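Tramumero Shared Bench Rules: Common Questions

Who do these rules apply to?
Anyone running the two-arm folding bench, including guests from Vestasus. Read them once before your first session and again each January.

What can go in the bin?
Clean, dry clothing only. Check the pockets and close any zippers. One item may not weigh over 700 grams.
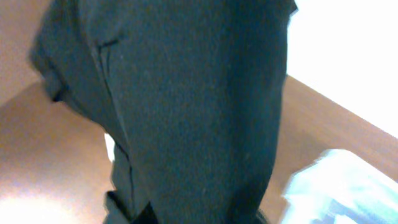

Knits shed lint, so wipe the gripper fingers after every 60 picks and write it in the Kubo log.

Can I reach in while the arms are on?
No. Pause both arms from the panel and wait for the hold message. A person stays within reach of the stop button for the whole run.
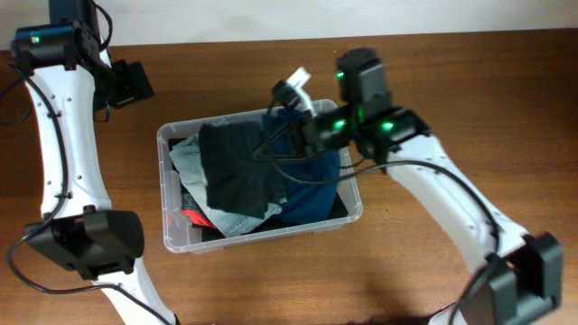

Who may clear a stop?
The operator who signed in for that session. If that person has left, the run is over and the next operator starts a new one.

How fast can the arms move?
The limit is 500 mm per second, and half that for the first run after a software update. Do not change the limit in Jirna to finish a batch early.

Where do folded items go?
On the table beside the bin or back inside it, whichever your task sheet says.

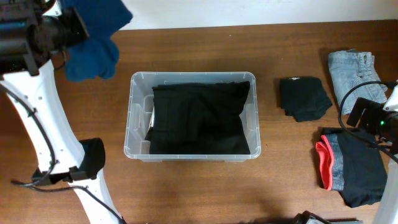 Laiba Sial asks that rule 37, on cable checks, be done before power-up as well as after, and we have added that to the sign-in sheet.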